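Puesta a punto de la celda simulada: pinza, cámaras y escena base

Antes de tocar la celda física de Skastholm reviso siempre su copia en simulación. En febrero cambié el modelo de la pinza y hubo que rehacer los límites articulares, la cámara de muñeca y la general. Dejo anotado el procedimiento tal como quedó.

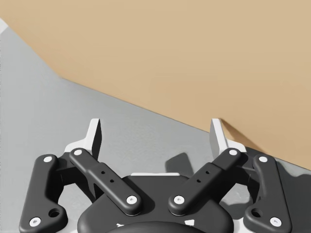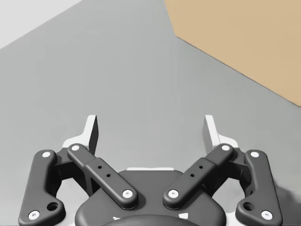
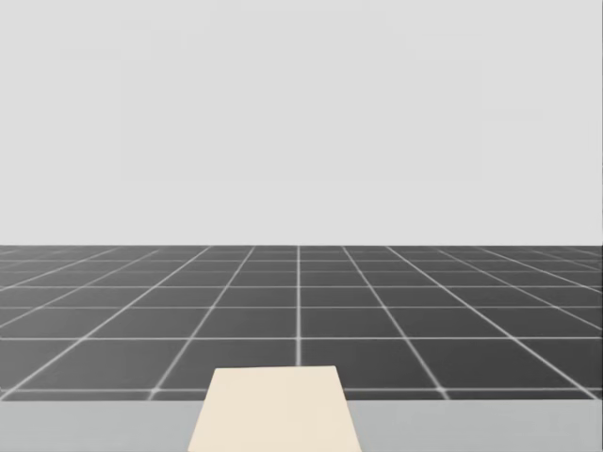 Cámara de muñeca en las dos primeras, con los dedos separados; vista general en la tercera.

Comprobación de la pinza

El mecanismo es un paralelogramo por lado, con ocho pasadores en total. En el fichero original de Soomro los eslabones interiores no tenían restricción de cierre y se separaban del dedo a partir de media carrera. Añadí las 2 restricciones que faltaban y bajé el paso de integración. Con eso el mecanismo aguanta hasta 355 ciclos seguidos sin deriva apreciable.

El orden que sigo:

1. Abrir la pinza al tope y leer el ángulo de las cuatro articulaciones.
2. Cerrar en vacío y comprobar que las dos yemas llegan a la vez.
3. Repetir a 12 N de fuerza límite.
4. Comparar con el registro de la celda física.

Si las yemas no coinciden, el error suele estar en el signo de la articulación espejo.

Cámaras

La de muñeca va fija al cuerpo de la pinza. La general cuelga del origen de la mesa; si se mueve la mesa hay que recalcular la extrínseca a mano. Noel Tagle me pasó un script para hacerlo, pero usa el convenio de ejes de Broston y todavía no lo he adaptado.

Pendiente

El rozamiento de las yemas sigue con el valor por defecto. Falta también exportar la configuración al controlador Soleck, que no admite nombres de articulación de más de 8 caracteres.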